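Does Putting Things Away Properly Save Anything? A Look at Storage Habits in Shared Refrigerators

Student project report
Household Studies, Stinham College
September 2024

Background

Our course asked for a short project on a household practice that people repeat without checking. I chose the refrigerator. There is a lot of advice on how to arrange one. Milk goes here, eggs go there, never put anything in the door, always put everything in the door, lay bottles down, stand bottles up. Much of it is given with total confidence by people who have never compared one way with another, and I wanted to see whether any of it survived two weeks in a real kitchen.

I should say at the start that I was doubtful, and I still mostly am. My supervisor warned me that a doubtful person can find nothing as easily as a hopeful person can find something, so I wrote down before starting what would change my mind. For the arrangement advice to count as useful, it had to do at least one of two things: cut down the food thrown out, or cut down the time people spent standing with the door open. Looking nicer was not on the list.

Where the work was done

Two shared kitchens took part, one in Zotham House and one in Donidham House. Both are student residences. They have different layouts, and the people in Donidham cook a good deal more, mostly in the evening. In Zotham the refrigerator is used for drinks, leftovers and sauces that have outlived whoever bought them.

The project ran for 14 days in August, when the houses were part full. That is a weakness. A kitchen in August is calmer than a kitchen in November and I would expect the results to look better than they would in term. I considered waiting, but the report was due.

What was tried

I used the Sethi method, which is the house guide handed out with our course materials. It gives one page to refrigerators. The rules that matter for this report are these:

Empty the compartment completely before arranging it.
Wipe the floor and walls and let them dry.
Put tall things back first and small things last.
Lay down a sealed bottle that is too tall to stand, with the neck toward the door.
Keep one hand's width clear between groups of food.
Put nothing back that you cannot name.

The last rule is the only one that everybody followed without being asked twice.

The first half of the period was left alone, so I could see how people behaved before any advice. For the second half the refrigerators were emptied, cleaned and arranged by the Sethi rules, and I asked residents to keep to them. A sheet on the wall was used for noting anything thrown out. I also sat in each kitchen during the dinner hour with a notebook and a stopwatch, which people got used to faster than I did.

The emptying

This took far longer than the guide suggests. The page says to clear the shelves "in a few minutes," and I doubt whoever wrote it had ever moved a jar that has bonded with its shelf. In Donidham the salad drawer had to be soaked before it would slide. We had nowhere good to put the cold food while we worked, so it sat in two picnic coolers with ice packs, and the freezer items were wrapped in towels.

The cleaning itself was plain warm water with baking soda, then clean water, then a dry cloth. I had planned to compare this with a store-bought spray, but the residents did not want the smell near their food, and I did not think the comparison would tell us much about storage anyway. The corners where the floor of the compartment meets the back wall were the slowest part. A cloth wrapped over the handle of a wooden spoon worked better than the brush I had bought for the purpose.

One useful thing did come out of it. Once the shelves were bare, people were noticeably more willing to throw away what they had been keeping. Faced with an old jar on a crowded shelf, they left it. Faced with the same jar on the counter and a clean shelf waiting, they got rid of it. I think a good part of what the Sethi method gets credit for is really this. You could arrange the food by color afterward and see the same benefit.

The bottle question

The rule about laying bottles down got more argument than everything else put together. The guide says it saves height and makes the bottle easy to reach. Several residents said it invites leaks. Others said that it was fine for a sealed bottle and silly for an open one, and that is also what the guide says if you read to the end of the line.

There is a second objection that I take more seriously. A round bottle on a smooth floor can roll. On a crowded shelf its neighbors hold it still, and on a bare one there is nothing to stop it, so the rule is least helpful right after the clean-out, when the guide most wants you to follow it. Folding a dish towel underneath solves this, but a towel in a refrigerator gets damp and then you have a new problem.

A bottle lying down also uses more floor. The guide talks about the height you gain and skips the width you lose. For one bottle in a big compartment this hardly matters. In Donidham, where shelf space was already being argued over, it mattered a lot, and by the third evening most bottles there had been moved to the door.
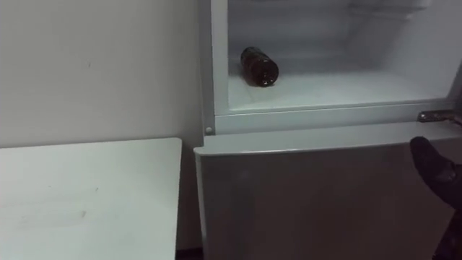
Should a bottle be laid down at all if there is room for it to stand?
Standing is the better choice whenever the height allows it, and an opened bottle should always stand. The guide offers laying down as a fix for a bottle that is too tall, and it works as that and little else.

A dark glass bottle on its side, neck facing out, is at least easy to grab. I will give the guide that. What it does not do is tell you what is inside. With no label that can be read from the front, a person has to pick the bottle up and turn it, and the door stays open while they do. Some residents got around this by writing on masking tape and sticking it near the cap. The tape held well enough on dry glass and came off once the bottle had been in and out a few times.

Results

Food thrown out went down in the second half in both houses. Before anyone celebrates, most of the doubtful food had already gone during the emptying, so there was much less left to go bad. I cannot separate the effect of the arrangement from the effect of the clean-out, and with this design nobody could. A better project would empty and clean both refrigerators and then arrange only one of them.

Door time was more interesting. In Zotham people spent less time with the door open in the first days after the clean-out, then drifted back toward their old habit. In Donidham there was no change I would be willing to defend. The cooks there already knew where their own food was, and moving it around annoyed them. Two of them put everything back the old way the same night – I think they were right to.

The clear space between groups of food did not last. Any gap on a shared shelf looks like an offer, and somebody takes it. I had expected this, but not so quickly.

What I would keep

I would keep the full emptying, done when the house changes over, and I would keep the rule about not putting back what you cannot name. Wiping and drying before anything goes back is ordinary sense and needs no method behind it. The order of tall things first is mildly helpful when one person is doing the loading and makes no difference after that.

I would drop the hand's width rule. I would also rewrite the bottle rule so that "sealed" and "too tall to stand" come at the start of the line, where people will see them, and add a warning about rolling.

Limits

The project was short, it used two kitchens, and it happened in a quiet month. The waste sheet depended on people filling it in, and I know of at least one bag of salad that was never written down. I was also sitting in the room during the timing, and people shut a door faster when they are being watched. I do not think any of this hides a large benefit. It could easily hide a small one, and a follow-up in term time would be worth doing if somebody else is willing to hold the stopwatch.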